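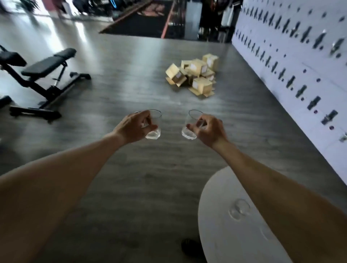
1/5
Clelley 유리컵 과제, 이번 주 수집분 정리합니다. 목표 210개, 쓸 수 있는 건 206개. 탈락한 네 개는 전부 제가 중간에 손을 시야 밖으로 빼서 생긴 일이고, 모델한테는 아직 비밀입니다.

2/5
투명한 물체는 깊이 추정이 늘 말썽입니다. Visinex 파이프라인에 넣으면 컵 너머 마룻바닥을 컵이라고 우깁니다. 학습 데이터를 모으다 보면 내가 평생 컵을 얼마나 대충 들고 다녔는지도 알게 됩니다. 림을 잡았다가 옆면을 잡았다가, 일관성이라곤 없어요. 라벨러분들께 죄송합니다.

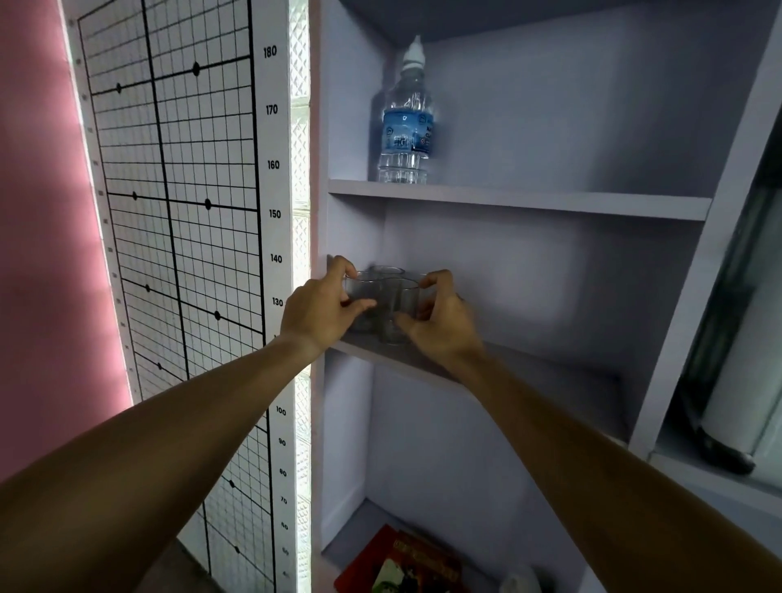 3/5
선반에 놓기는 들기보다 라벨이 훨씬 까다롭습니다. '놓았다'의 기준을 두고 9월 내내 싸웠는데, 결국 손가락이 전부 떨어진 순간으로 정했습니다. 문제는 가림입니다. 앞의 컵 두 개에 손이 닿아 있으면 뒤쪽 세 번째 컵은 테두리랑 몸통 일부만 보이거든요. 그래도 박스는 쳐야 합니다. 위 칸 생수병은 과제 대상이 아니라서 '기타'로 들어갑니다. 라벨까지 두르고 있는데 대접이 박하죠.

4/5
Eshun 쪽 기준은 과제당 시연 2,000개랍니다. 남은 개수는 계산 안 하기로 했습니다. 정신 건강도 데이터 품질에 포함된다고 봅니다.

5/5
다음은 Drurport 세트, 과제 3종입니다. 컵은 또 나옵니다. 클립 단위 메모는 수집 시트에 올려뒀으니 '놓았다' 기준에 이의 있는 분은 거기 댓글로 남겨주세요. 여기 멘션 말고요.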